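Since we moved to Brinport in May, I have been thinking too much about things which stand on tables. In our old flat there was one small table, and all day it carried the bread, the keys, the letters from the bank, my knitting. I did not think about it because there was no choice. Now we have a long white one, and a long table gives you opinions.

My brother-in-law Justinas Rozīte has opinions also. He cooked for many years in a guest house in Zetham and he believes that every object must have a place where the hand finds it without the eyes. The plate is always here, the bottle is always there, and if you lift the bottle for cleaning, you put it back before you do anything else. When he visits us he moves my salt. I move it back when he is in the shower.

I used to laugh about this, but then I tried it for a month with the play kitchen things, and I must write that he is partly right. With real dishes you cannot see the effect so well, because people eat from them and wash them and the day goes on. With the play food it is more clear. You have a ketchup bottle, a plate, a blue bowl, and something orange to put in the bowl, and these four things want to stay together. The rest of the table can change as much as it likes.
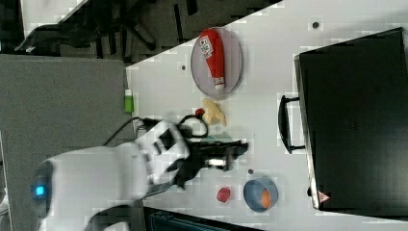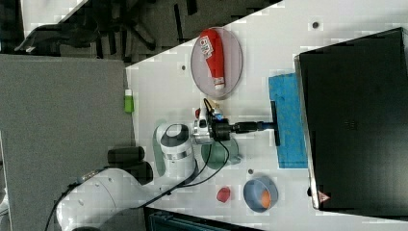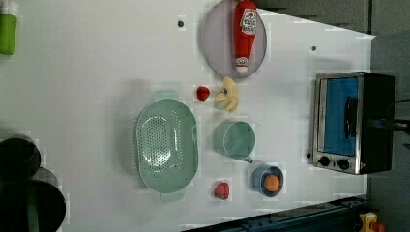
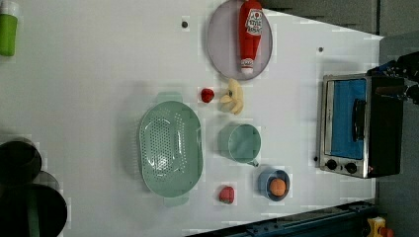 Ketchup on the plate, orange in the blue bowl, every time.

My rule, if I may call it a rule, is that first you choose the fixed places and only after this you bring the other things. The mistake I made for years was the opposite. I took everything out of the box, I spread it, and then I tried to find some order between the pieces. This is tiring and it looks bad, and at the end there is always one strawberry which belongs to nothing.

The plate with the ketchup is a good fixed place because it is large and flat and you see it at once. The bowl is good for another reason. A round thing on a flat table will roll, and if it has a bowl it does not. I know this is not a discovery. But I have a drawer in the real kitchen where lemons were rolling every time I opened it, for two years, and only last week I put a soup bowl inside that drawer. Now the lemons are quiet.

For the mint green pieces, I mean the colander and the measuring cup, I like to have them close to each other. They have the same color and so the eye makes one group from them. Justinas does not agree. He says that color is for the shop window and in a kitchen you group by work: the cup goes where the flour goes, the colander goes next to the sink. With toys there is no flour and no sink, so I told him that in this case I win. He answered that children should learn the correct way from the beginning. We did not finish this discussion and I think we will have it again at the next birthday.

The little oven I would always give its own side. It is the biggest piece of the small kitchen and if you put it in the middle, everything else becomes its servant. I also like when the door has free space in front of it, the same as with a real oven, so that there is a place to put down what comes out. In our rented kitchen the real oven opens against the refrigerator, and I have burned my wrist there already, so maybe I am sensitive about it.

I wanted to write also about boxes. A reader asked me what I use for keeping the play food after, and the answer is not elegant. I bought a set of 30 cloth bags from Tultodska, with strings, and most of them are still in the paper. One bag for fruit, one for bottles, and the dishes I simply put one inside the other. The bags are a little too thin - you feel every corner - but they wash well and they dry overnight on the radiator. The set with wooden lids from Kovalchuk is nicer, but it costs 74 and I could not explain this to my husband.

Next time I will write about the shelf in the corridor. The screws have come, the shelf has not.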